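Home | Checklists | Room Setup | Office Safety | About | Contact

Mezzanine Walk-Through: My Upstairs Checklist, With Comments
Zasasitz building, upper level - 04/10/2024

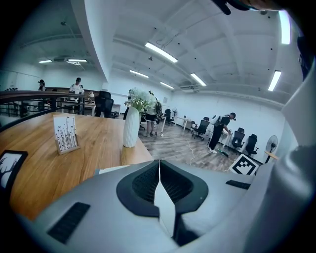 Upper level, wooden table with the vase and card stand, railing to the left.

I do this walk-through before we open the upstairs to visitors, and people keep asking me for a copy, so I'm putting the whole thing up with my notes left in. It's the same list I used in June with two items added (railings and lamp cords - you'll see why). I mark things OK, FIX or WATCH. Anything marked FIX gets done before the next visitor comes up the stairs, no arguing!

1. TABLE AND DECOR

Table stands firm, doesn't rock - OK
I lean on each corner with my full weight. It used to wobble at one end and I put a felt pad under that leg, which has held up nicely.

Tabletop free of splinters and sticky spots - OK
I love this honey-colored top, so I fuss over it more than I need to. Ran a dry cloth over the whole thing and the cloth didn't snag.

Tall items set back from the edge - WATCH
The white vase is the one I worry about. It's tall and it stands near the right end of the table, exactly where somebody swings a bag. I'd like it closer to the middle. The flowers are artificial, so at least there's no water to spill, but a ceramic vase in pieces on the floor is no fun for anyone.

Vase base checked for chips - OK
Also gave it a gentle nudge. I've thought about putting museum putty under it and I think I will next time.

Frames lying or standing securely - FIX
The black frame with the bare-tree print is too near the edge at the left. Either hang it or slide it in. I slid it in, but it needs a real home.

Card stand, no sharp corners - OK
The clear acrylic one with the little winged shapes on the card. Acrylic can get nasty corners if it's been dropped, and this one feels smooth all the way round.

Dust on flowers and leaves - WATCH
Not exactly a safety thing, I know, but one of our regulars sneezes every time. A hair dryer on cool gets most of it off.

2. RAILING AND RAISED AREA

Handrail tight along its full length - OK
I walk it end to end with one hand on the wood and give it a good shake every few steps. No movement, no squeaks.

Balusters all present and firm - OK
Black metal, and I tap each one with my knuckles. A loose one rattles and you'll hear it right away.

Nothing stored against or hung on the railing - WATCH
It was clear when I did my round, but coats end up on it every winter. I've asked Gurex for a price on a coat rack and haven't heard back. Somebody please remind me.

Step up to the raised area easy to see - FIX
The floor looks too much the same before and after. I want a contrasting strip on the edge. We have a roll of the Kollcombe tape left in the supply closet, so this is a ten-minute job and I have no excuse.

3. DESKS AND CHAIRS

High-backed chair, base and casters - OK
Rolled it back and forth, sat down hard in it, leaned back. The mesh is still nice and tight too.

Chairs pushed in when not in use - WATCH
We're all guilty. A chair left out in a walkway is the thing I trip on most up here.

Desk lamp stable, cord out of the way - FIX
The little one with the white shade. The cord needs a clip along the back of the desk so that a foot can't catch it. Doucet sells a pack of 10 and we'd use them all, easily.

Power strips not daisy-chained - OK
I found 2 chained together in June and took one away. They haven't crept back so far.

4. FLOOR AND WALKWAYS

No lifted edges or gaps in the flooring - OK
It's the gray wood-look kind and it hides dirt beautifully, but it hides small bumps as well. I shuffle my feet along the seams like a kid pretending to skate. Works better than looking.

Clear path at least 28 inches wide past the table - WATCH
Yes by a hair, if the chairs are in. That's my own number for up here, so check your local rules for what you need.

5. BEFORE I SIGN OFF

Ceiling beams, anything hanging or loose - OK
Walls, no nails left sticking out - OK
Extinguisher tag up to date - OK
First aid box restocked - FIX (we're low on the small bandages again)

Still open after this round: frame, edge strip, lamp cord, bandages. The vase stays on WATCH until I've got the putty. If you use this list for your own place, change the order to match how you walk the room - I go table first only because it's the first thing I get to.

Shares 111 | Comments 28

Contact | Copyright Zasasitz | Back to top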